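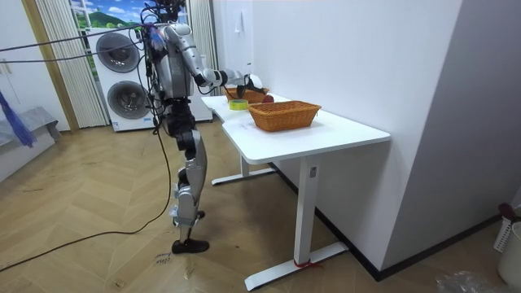 Reviews > Furniture > Desks > L-shaped

Herer Corner Desk, White: Six Months of Use
By Tala Yammine, December

The Herer is an L-shaped desk with a smooth white top, rounded corners and white metal legs on long flat feet. It is sold as a home office desk. I bought it as a work surface for a laundry room, next to a stacked washer-dryer, and it has been used for sorting, folding, mending and the usual overflow of household objects. This review covers that use only. I have not tested it with monitors or a keyboard tray.

Assembly

The desk ships in 2 cartons. The heavier one holds both halves of the top and should be carried by two people. Assembly took me 110 minutes working alone, including a restart after I fitted one leg facing the wrong way. The instructions show the left-hand and right-hand layouts on the same page with the same part letters, and the difference between them is a thin dotted line. Decide on the orientation first and cross out the other drawing.

The screws are machine screws into metal inserts. All of them seated properly. The supplied hex key is short and becomes uncomfortable under the top, where clearance is limited. A ratchet handle with a hex bit cuts the work considerably.

The return section bolts to the main section through a flat bracket. Leave these bolts finger-tight until the legs are standing on the floor, then square the corner and tighten. Oddur Bjarnason, who bought the same model for his workshop, tightened first and had a visible step at the joint. He loosened everything and the step closed.

Stability

Side-to-side movement is low. Front-to-back movement is slightly higher on the free end of the return, noticeable when leaning on it to fold a sheet and not otherwise. The long feet spread the load well on our herringbone wood floor. The floor is not perfectly level at the wall, and the adjusters had enough travel to correct it. They are small plastic discs and have to be turned by hand with the weight off the leg.

During the spin cycle some vibration reaches the desk through the floor. A gap of 6 cm between the desk and the machine was enough to prevent contact. With the desk pushed closer, the edge buzzed.

Surface

The top is easy to wipe and has not yellowed. It does show marks. Baskets dragged across it leave faint traces, mostly near the front where loads are set down. Some come off with a damp cloth and dish soap. Others have stayed. I tried a melamine sponge on one spot and it left the area slightly shinier than its surroundings, so I stopped.

Wicker is the worst case in my experience, as the weave has cut ends on the underside. Felt pads on the basket corners solve most of it. Adhesive tape peels off without residue if removed within a day or so. I have not left any on longer.

The rounded corners are a practical advantage in a room where people pass with full arms. They also mean the outer corner is not usable for clamping. A sewing clamp or a small vise has to go on a straight section.

Depth and layout

The main section takes a rectangular basket in the middle with folding space on either side. A second basket fits at the back by the wall and can stay there permanently. Reaching it means leaning over the desk, so I keep it for things needed less often. There are no drawers and no cable tray. The underside is clear apart from the frame, and a stool goes under without hitting anything.

Compared with the Bandus

Védís Fogh lent me her Bandus corner desk for comparison. The Bandus has a thicker top and a matte finish that hides marks better. It has square corners and its feet are shorter, and it rocked more on the same floor. Its leveling screws can be turned with a wrench, an arrangement I would prefer on the Herer.

Verdict

Suitable for light household work in a corner. Recommended with felt pads and a better hex key. Buyers who plan to slide hard objects over the top every day should look at a matte finish or cover the front section with a mat.

Contact | © Gurnita Reviews | Back to top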